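Steamed bun notes, July, started 9:40 in the morning

Picking up from where Ngan-ling left off in the last entry (her handwriting, not mine, so if the water amounts look odd ask her!). I've got the small electric pot this time instead of the stovetop one, and I have to say I like it a lot more than I expected to. One knob, sits flat on the table, comes up to a boil while I'm still hunting for the tongs.

Dough is the same Leung recipe, the plain one with no filling. I want to get the surface right before we go stuffing anything into it. Rostislav keeps lobbying for pork and I keep saying later, later. Second proof was 40 minutes under a towel by the window, which felt long for a warm day – a couple of them had started to slump by the end and I left those out of the basket. They went in the toaster oven for lunch. Not bad, a bit like a dinner roll.

Spacing is my big thing right now. Last batch we crammed them in and they welded together along the sides, and when you pulled them apart you got that torn, shaggy edge. So four to a basket, with bare metal showing between them, and that's the rule until somebody talks me out of it. I also skipped the paper liners. Ngan-ling thinks they'll stick to the perforated floor, I think a wipe of oil handles it. We'll see who buys the coffee.

Other stuff to remember: the lid drips like crazy if you tip it toward you when you lift it. Tilt it away, slide it off, lay it down on the left. Big plate goes on the right, empty, out before you open anything (I've done the dance with a hot bun and no plate, once was plenty).
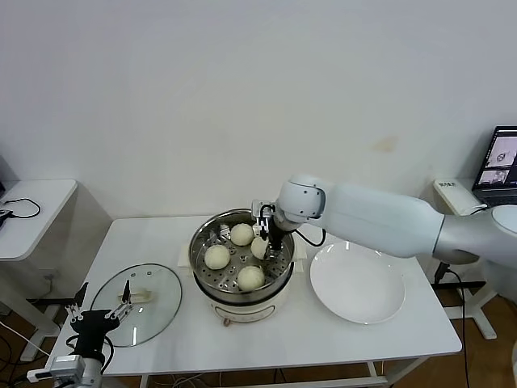
I still want to try propping the lid open a crack for the last couple of minutes, the way Rostislav's aunt does it. She swears it keeps the tops from wrinkling. Ours have wrinkled maybe one time in three and I can't find the pattern – could be the flour, could be me yanking the lid off too fast.

Flour, by the way: the Nerkis bag is nearly gone. Ngan-ling, if you're going past the store, get the low-protein one, not the bread flour again please. And the scale needs a battery, it was drifting up to 4 grams while I weighed the yeast.

Next round: same dough, shorter proof, oil on half the basket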